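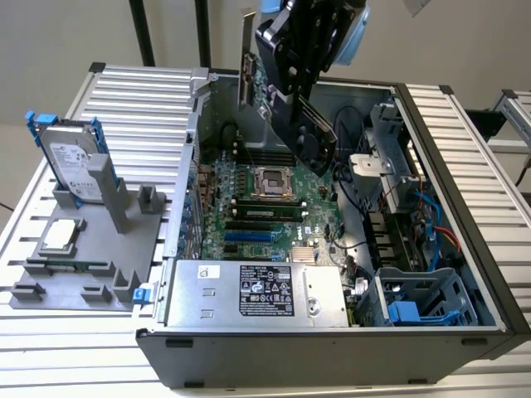
# How to measure fabric shrinkage before you cut

Most sewing advice on prewashing is a slogan. "Always prewash." "Quilters never prewash." "Linen shrinks ten percent." I've read all of these on pattern sheets and shop labels and I don't trust any of them, mainly since the day I made a pair of pants from a linen blend that was sold as prewashed and ended up with a pair of pants for someone shorter.

What I do now is measure. It takes one laundry cycle and a ruler, and at the end you have a figure for your own fabric in your own washer, which no label can give you.

## What you need

- The fabric, uncut, as it came from the store
- A metal or stiff plastic ruler (cloth tapes stretch, and old ones stretch a lot)
- Cotton thread in a color you can see
- A hand needle
- A notebook or a scrap of card
- Whatever washer, dryer or line you'll use on the finished garment

I work in centimeters for this even though I sew in inches. The arithmetic is easier. If you mark a length of 50 cm, every half centimeter you lose is one percent. Do it in inches if you like fractions more than I do.

You don't need a shrinkage template. Pisix sells one, a clear square with percentages printed down two sides, and I bought it so I could complain about it fairly. It works. So does a ruler, and I already had the ruler.

## Step 1: Find the grain

Pull a crosswise thread if the weave lets you, and trim the end of the fabric along the gap it leaves. Torn edges are fine on plain cottons, but they ripple, so stay well away from them when you mark.

The selvage runs lengthwise. Don't measure along the selvage itself. It's woven tighter than the rest and often behaves differently in the wash, and I suspect this is how some of the more cheerful shrinkage claims come about.

## Step 2: Mark with thread

Lay the fabric flat on a table or the floor. Let it sit for an hour if it came off a tightly wound bolt. Smooth it with your palms and don't pull.

Sew a small cross in thread, a hand's width in from the selvage. Measure 50 cm along the lengthwise grain and sew a second cross. Then go back to the first one, measure 50 cm across the width, and sew a third. You now have an L.

I've tried the washable pens, the "permanent" pens, chalk and a strip of masking tape. Some of the permanent ones vanish. One of the washable ones didn't. Thread stays where you put it, and you can pull it out afterward.

Write down:

- fabric name and where you bought it
- full width, selvage to selvage
- the two starting distances
- what you're going to do to it (cycle, heat, dryer or line)

## Step 3: Stop the raw ends from shredding

Zigzag or serge both cut ends. If you don't have a serger, a long zigzag is plenty, and pinking works on a tight weave. Some people baste the two ends together to make a tube so the fabric doesn't rope up in the machine. I did this for years and then skipped it once by accident and saw no difference on anything under three yards. For longer pieces I still do it, out of superstition.

## Step 4: Wash it the way you'll really wash it

This is where a lot of tutorials lose me. They tell you to use the hottest water and the hottest dryer setting "to get all the shrinkage out." Fine, if it's going to be pajamas. If you're making a blouse you'll wash cool and hang up, a boiling wash tells you how the fabric does in a boiling wash. It may also fade it or rough up the surface before you've sewn a stitch.

Pick the cycle you'll use on a tired evening when you aren't being careful. That's the honest setting. If the blouse is going to get tossed in the dryer with the towels, put the fabric in the dryer with the towels.

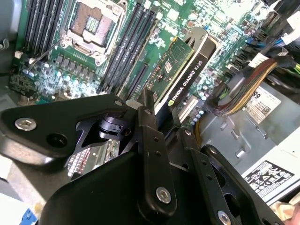 Skip the vinegar. It's supposed to "set the dye," and modern commercial dyes on cotton aren't set by vinegar. Salt, same story. If you're worried about color running, throw in a white scrap and look at it afterward.

## Step 5: Press, cool, measure

Dry the fabric fully. Damp cloth is still relaxed and will read long.

Press it the way you would before cutting, lifting the iron and setting it down. If you drag the iron along the grain you can stretch a loose weave enough to hide a percent or two. Let it cool flat before you pick up the ruler.

Measure between the same points on the crosses, both ways. I use the center of each cross.

## Step 6: Do the sum

Take the new distance away from the old one, divide by the old one, multiply by 100. With 50 cm marks, just double the centimeters you lost.

So if 50 cm has become 48.5 cm, you lost 1.5 cm and the shrinkage is 3 percent. Do this for each direction on its own. Don't average them. Woven fabrics usually lose more in length than in width, and an average hides the number you need.

Check it against the full width too. A fabric that started at 125 cm wide and lost 2 percent across should now be 122.5 cm. If the full width and your marks disagree by a lot, something got stretched or you measured a wavy edge. Press and try again.

## Step 7: Wash it again (sometimes)

I used to think this was fussing. Then I had a flannel from Karpenko that gave up nearly all its shrinkage in the first wash, and right after it a rayon twill that kept going on the second. One wash had told me very little about the twill.

My rule is 2 washes for rayon, loosely woven linen, flannel, and anything with "crepe" in the name. One for quilting cotton, poplin and denim, unless the first result is alarming. Polyester I only bother with if it's blended.

If the second wash changes the numbers, do a third. If it doesn't, cut.

## What to do with the number

**Under 1 percent both ways.** Next time you buy the same fabric from the same batch, you could skip prewashing. I'd be cautious about assuming a new batch will match. I bought the same Hendau chambray in October and again after the holidays, same listing, same price, and the two pieces did not behave alike.

**1 to 3 percent.** Prewash and carry on. On a long pair of pants, 3 percent is a hem's worth.

**Over 3 percent.** Prewash, and buy extra next time. Divide the yardage the pattern asks for by what's left over. If the fabric loses 5 percent in length, divide by 0.95. Adding 5 percent instead gets you close, but short by a hair, and layouts like to use up that hair.

**Very uneven.** Watch anything cut on the crosswise grain, like some cuffs and yokes, if you ever decide to sew without prewashing. The pieces will shrink away from each other and you'll get puckers along the seam.

## Linings, interfacing and the rest

Test the lining too. A skirt whose shell shrinks and whose lining doesn't will show its lining at the hem.

Fusible interfacing is murkier. The Jorkusora leaflet that came with my last roll says it's "shrink-free," with no mention of what temperature or how many washes, so I don't count that as information. Fuse a piece to a square of your washed fabric, mark it, wash it, look for bubbles. Bubbles mean one of the layers moved. Soaking woven interfacing in warm water and letting it drip dry before use has worked for me, though I've never run it side by side against an unsoaked piece, so take that for what it's worth.

Zippers with cotton tape can shrink. Twill tape and cotton piping cord certainly can. Put them in a mesh bag and wash them with the fabric.

Staple a snip of the fabric to your notes and write both percentages next to it, length first.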